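Visit report: Sheehan paper mill and bag plant, Prerndale
May
By Yaw Dramani

The Sheehan site converts recycled and virgin kraft into grocery and bakery bags. Adom Ackah, the shift engineer, took our group of 16 through the plant, starting at the reel store.

Reels are held at controlled humidity before converting. The standard grade is 80 grams per square meter, with a heavier grade for bags with handles. Moisture is checked at both ends of each reel, and a reel outside limits goes back to the store. Ackah said most bottom-seam failures trace to dry paper.

The tuber forms and glues the side seam, then cuts to length. Bottoms are folded and pasted on the next machine. We saw one line running at 900 bags an hour, well under its rated speed, while a new paste roller was being set. 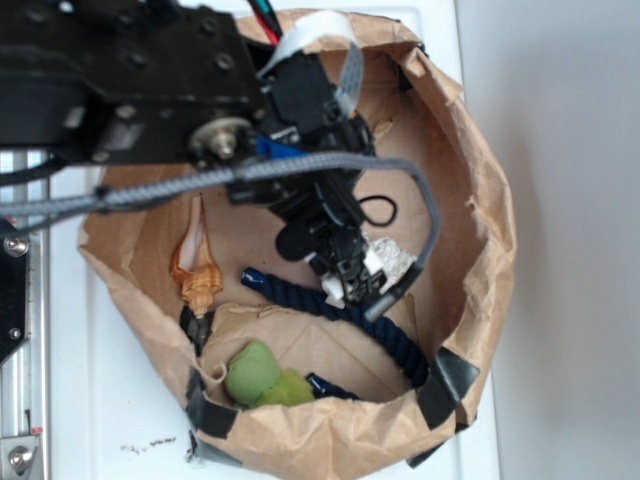

Brown kraft bag with the top edges rolled outward, viewed from overhead. Black tape at the rim.

The test room was the most useful stop. Hok-lam Yuen showed us tear, burst and drop tests. Samples are conditioned for 20 hours before testing. Tear results differ between machine direction and cross direction, and the plant reports both.

Questions afterward covered starch paste and wet strength. The plant does not use wet-strength resin in its standard grade. Recycled content varies by order and is printed on the pallet label.

Parking is by the east gate. Safety shoes are required.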